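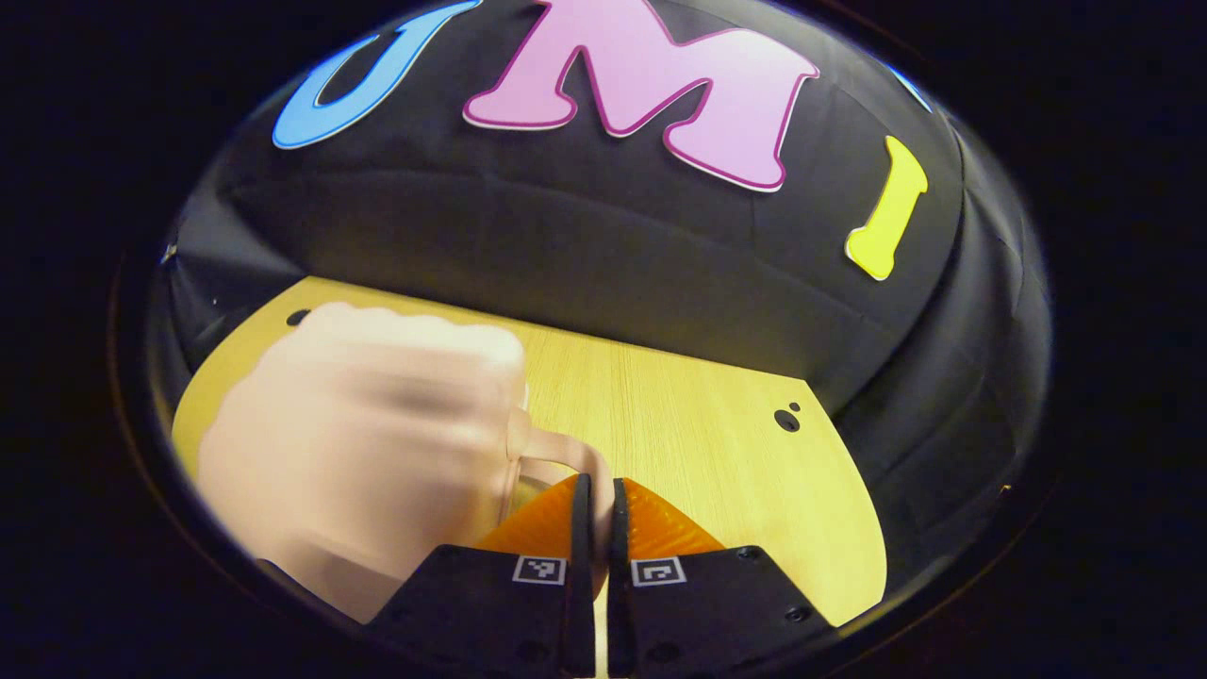
Can a machine do the washing-up yet? 2 min read

I spent Wednesday in Flusdale finding out, and my answer is nearly (but don't sell your rubber gloves!). Trarkum, a small firm working out of the old Ornness mill, wants its gripper to clear a café table by itself, and mugs are the thing it talks about most. Handles, mostly. You or I hook a finger through one half asleep, while a machine has to work out where the loop is and how hard to pinch.

The team says it has collected 2,000 goes at picking up crockery so far, and that the software now manages 815 different starting positions without help. Lovely numbers – but I asked about a sinkful of greasy plates and got a long pause and a cup of tea (made by a person).

A trial at the Tudose café is planned for September, clearing tables only, with staff on hand. I'll be there with a scone and plenty of crumbs.

Last updated: Wednesday, 2.34 pm

Related
Shelf-stacking machines: are they any quicker?
We tried folding towels against a robot
Flusdale market gets new self-service tills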